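La cajonera no es una mesa

Trabajo desde hace 14 años en oficinas compartidas y en todas he visto lo mismo. Alguien merienda de pie, deja la bolsa de patatas en la superficie plana más cercana y vuelve a su sitio. Esa superficie suele ser la cajonera. 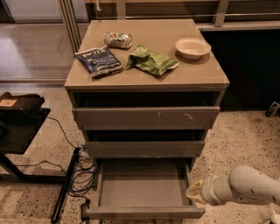 Mi opinión es que el problema está en el mueble tanto como en las personas. Una cajonera baja queda a mano, no pertenece a ninguna mesa y tiene el tamaño justo para una lata, un cuenco y un par de bolsas arrugadas. Los cajones, mientras tanto, pueden estar vacíos.

En Umstead quisieron arreglarlo con carteles. Duraron 2 semanas. Dinesh Bajpai, que llevaba la planta, acabó poniendo una papelera al lado de cada cajonera, y a mí me parece lo más sensato que se hizo allí.
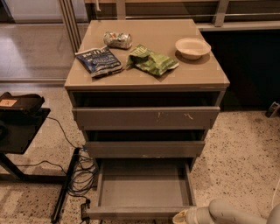 Última modificación: 1 de mayo de 2026

Hay quien prefiere guardar los restos en el cajón para que no se vean. No estoy de acuerdo – una bolsa con migas en un cajón cerrado se olvida durante meses. Encima, al menos, molesta.

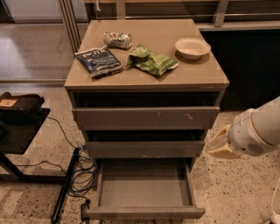
Tampoco pido oficinas impecables. Pido que la lata vaya al reciclaje el mismo día, que el cuenco no espere al lunes y que los cajones se cierren al pasar, porque a la altura de la espinilla hacen daño.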